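Altgate Opens Registration for Winter Backpack Drive

PLONICO, 11/11/23 – Altgate, the school supply charity based in Plonico, has opened registration for its winter backpack drive. Families with children in elementary or middle school can sign up through the Altgate website or at the front desk on Castellanos Street.

The drive will hand out 318 backpacks, nearly double the number given out in September. The bags come from Baduden, a regional wholesaler, which is supplying them at cost. Each one is packed before it leaves the building, so children receive it ready for class.

Every backpack holds six notebooks, a pencil case, a folder and a ruler. Older students also get a calculator. Bags are sorted by grade and tagged on the top handle – families asked for this after the last drive, when tags pinned to the front got torn off in the pickup line.

Pickup runs for nine days at the Castellanos Street building. Families choose a time slot when they register, with no more than 30 slots per day. Those who cannot come in person may name another adult to collect the bag.

Colors and styles vary. Most of the bags are plain, and a smaller number have patches or a printed front. Requests for a certain style can be noted on the form but are not guaranteed.
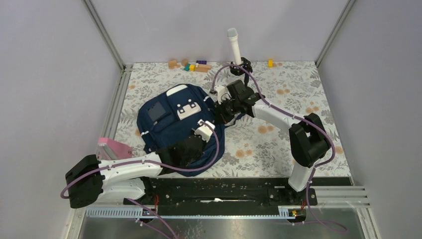
Altgate Press Office

The navy-blue backpack is one of the patched styles, with a dark gray pocket on the front panel next to a white patch with a cartoon face. It has a white padded grab handle and small white zipper pulls.

Donations of new, unused supplies are accepted at the front desk during opening hours. Altgate does not take used backpacks. Businesses that wish to sponsor a full classroom set should write to the press office, which will pass the request on to the supply team.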